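Vodetti teaching handle, used for four months

I bought this handle in August for collecting demonstrations with our small table arm. It is the grip you hold in your hand, and the arm follows your movements while the software records them. Before it we used the Nullano pendant with two joysticks, so my comparison is mostly with that one.

The setup took me one evening. The manual is translated badly (I should not laugh, my own English is what it is) and the drawing for the cable is from an older version. After I updated the firmware, the handle was found at once and I had no lost connection in 19 sessions.

With the joysticks I could record 11 good episodes in an hour, if I was not tired. With the handle it is clearly more, and the movements look more natural when I play them back. Until now we have kept 352 episodes for training. The trigger is soft and you feel well how far the fingers are closed. For left-handed people it is less comfortable, the delete button sits under the wrong finger.

What I don't like is the weight. After half an hour my wrist hurts, and then the episodes become worse also. The Hoshino stand helps a bit but you must buy it separately. The export to the Skoltik format works only if every episode has a label, otherwise it stops without a message.
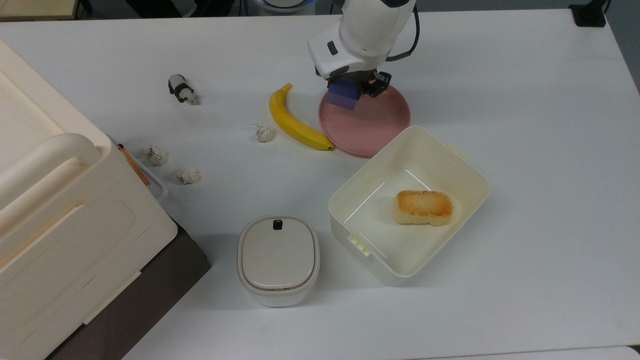 Placing tasks are where I use the handle most, because small corrections at the end are important for the learning. I keep many different things on the table so that the model does not learn only one clean arrangement. With the blue piece held over the rim of the pink plate and a banana lying directly beside it, I want to move in very small steps, and the slow mode of the handle is good for this. On the joysticks the same correction was always too big or too late.

4 stars from 5. I would buy it again, but with the stand.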